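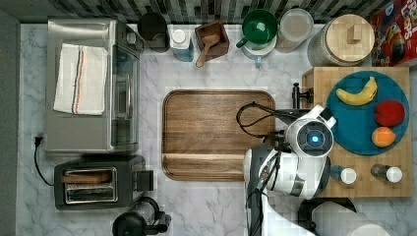
Breakfast end of the counter, with the fruit plate on the butcher block.

Our Kitchen, Counter by Counter
Posted 9th January by Hubert Mazurek

A few of you asked how the kitchen came out after all my grumbling in October, so I'm starting the gallery with the corner I use most (the pantry shelves will get their own page once I've found homes for everything!). I went back and forth on the green tile for weeks. My sister thought it would be gloomy, but I love it behind that white marble pattern and I'd pick it again tomorrow.

The toaster oven lives on the left with a striped towel folded on top, and the two-slot toaster has its own spot just below. Yes, we kept both – I like the little one for plain toast and Renee next door swears by the big one for everything else, so there's no winning that argument.

Jars and canisters go along the back wall. My favorite is the big glass one with the wooden lid, and I'm fond of the small wooden box with the scoop too.

The large cutting board stays out all the time. I oil it when I remember to, and I looked at some 14 boards before settling on one with a groove, which is great for tomatoes and melon.

Banana, apple and orange on the teal plate! I'd been hunting for a plate in that color forever.

Last updated: 9:20 pm, Tuesday

Contact Hubert | All photos and text © Hubert Mazurek | Back to top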